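Fitura minutes and agenda software, reviewed for small councils
Nathalie McKinnon
April 10, 2019

Fitura is a browser-based package for preparing agendas, recording votes and publishing minutes. Gramness district council has used it for 11 meetings of the full assembly, and I had clerk-level access throughout. The version reviewed is 2.

Agenda building is the strongest part. Items are entered once, assigned to a portfolio and carried forward automatically if deferred. Reports attach as PDF up to 100 MB. Numbering is recalculated when an item is withdrawn, although references inside attached reports are left as they were and must be corrected by hand.

Vote recording is adequate. The clerk enters for, against and abstained, and the system checks the total against the attendance list. A member who leaves early has to be marked out before the next vote, or the check fails. Named votes take five clicks to open, too many during a budget sitting.
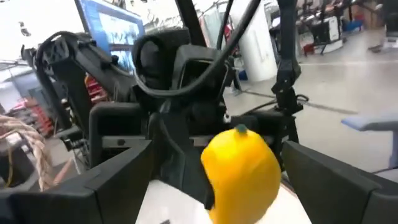
A yellow lemon between two dark grey gripper fingers.

Publication is slower. Draft minutes need approval from the chair, and there is no way to delegate this during absence. Colleen Friesen, clerk at Perron, reports the same limit and keeps a paper copy for signature. Export to the older Skimuvport archive works, but drops the names of seconders.

Search covers titles and resolutions only. Full text is promised for May.

Suitable for councils with one assembly and few standing bodies. Larger authorities should wait for delegated approval.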